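4.2 Target Selection and Arm Assignment
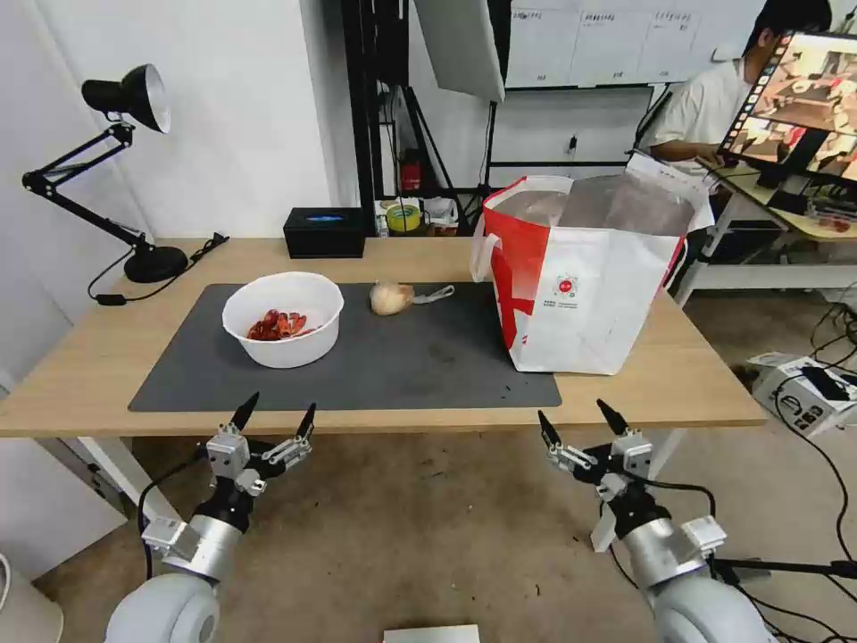

Figure 6. Head view of the workcell, with both grippers open, reaching toward the table. The bowl, the onion-shaped object and the shopping bag are on the tabletop.

The planner takes one head-camera image at the start of each cycle and turns it into a short list of candidate objects. Each candidate has a mask, a rough 3D box and a label score. We do not track objects between cycles. Early versions of the Millari stack did, and the tracker often kept an old pose alive after an arm had passed in front of the object. Building the list again from scratch costs a little time but removed most of the stale targets we saw in the logs.

Figure 6 shows a typical layout. The bowl, the onion-shaped object and the bag differ a lot in height, and they sit at different distances from the two arms. The dark gray mat gives good contrast against the white bowl and the pale object, so the masks for those two are usually clean. The bag is harder. Its outside is white and red, the inside is silver-gray, and the segmentation network tends to split it into two or three pieces. We merge pieces when their boxes overlap and their depth edges do not line up with a gap in the point cloud. The merge threshold was set by hand and is the same for all layouts.

Small items on the mat cause a different problem. Crumbs like those below the bag pass the color test but have almost no height, and they used to appear as candidates with a low score. A filter now drops any region lower than 6 mm above the fitted table plane. The filter also drops the thin tag or string attached to the onion-shaped object. For grasping this is acceptable, but the planner then does not know that the tag is there. Section 5.3 returns to this point.

The mask network also looks at the area behind the table. Lamps, shelves and people are part of the input image, and a person at a desk may be visible on the right, as in Figure 6. We crop with a fixed polygon projected from the table plane and then remove everything behind the back edge of the mat. The crop is computed from the head pose, so it stays valid when the head tilts. Gunnlaugsson tested a learned crop in its place and found no gain on our layouts, and we kept the polygon.

Once the list is ready, each candidate is assigned to an arm. The cost has 2 terms: the path length from the current fingertip position, and a penalty for crossing the midline of the table. An object to the left of the midline normally goes to the left arm. The bowl is a special case, as the pile inside it changes the box height and a grasp at the top of the box would close on the contents. For labels in the container class the planner ignores the box top and fits a circle to the rim, then proposes 12 evenly spaced pinch poses around it. Poses with the palm leaning outward past the mat edge are rejected.

Both arms wait with the fingertips apart while assignment runs. This adds a short pause to every cycle – we measured a median of 19 ms for the assignment step alone – but it means that neither arm has to open its gripper during the approach. The Voltholm controller accepts a grasp command only after both wrists report that they are still. Without this check, a command could arrive while one arm was still settling, and the depth image used for the final correction was then slightly off.

Failed assignments are written to the same log as failed grasps, with the image, the masks and the full cost table. Snorradóttir's replay tool loads these records and runs the planner on them without the robot. All parameter changes reported in Section 5 were first checked this way, and the ones that changed the chosen arm in any stored record were reviewed by hand before they were used on the cell.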